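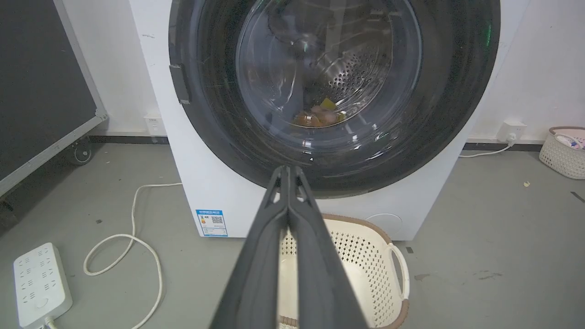
Home News Visits Reviews Contact
Search this site Go
Filed under: Out and About / Home robots

I went to the Gowda open day on Mon 1 December expecting to be sold something, and I was. The selling point this year is good practice. Every stall had a code, a charter or a checklist, and I came home with 1,190 grams of paper by the kitchen scales.

Rorance had the laundry corner, where a gripper works at a front-loader with a basket set on the floor before it. Their house rules run to 6 pages. Page one says the fingers must be shut whenever the arm is moving towards the door with nothing to carry. Fine, sensible, and easy to check by eye. Page two says the floor should be "kept suitable". Suitable for what? A power strip and a loop of white cable lay on the grey floor to the left of the washing machine, and I'd want a rule with a distance in it before I let one of these loose in a utility room with a toddler about.

I asked who decides when the drum is safe to reach into. The answer was "the operator", which in my house means whoever is nearest and least busy. There were two things lying at the bottom, one orange-brown and one bright yellow, neither of them much like my washing. I'd like to see the same rules tried on a wet duvet cover.

Mamis were next door with a stop button policy I rather liked. Anyone may press it, and the person who did fills in no form. They brought it in during October after about 6 weeks of arguing, and it takes up 2 lines. The rest of their booklet is definitions.

The afternoon talk was on the Varnadano checklist, which firms fill in themselves and then quote in their brochures. I asked whether an outsider ever looks at the answers. "Under review", apparently.

Parking was free, the tea wasn't. If you go next year, ask for the full rules at the desk, as the handout leaves out the page on faults.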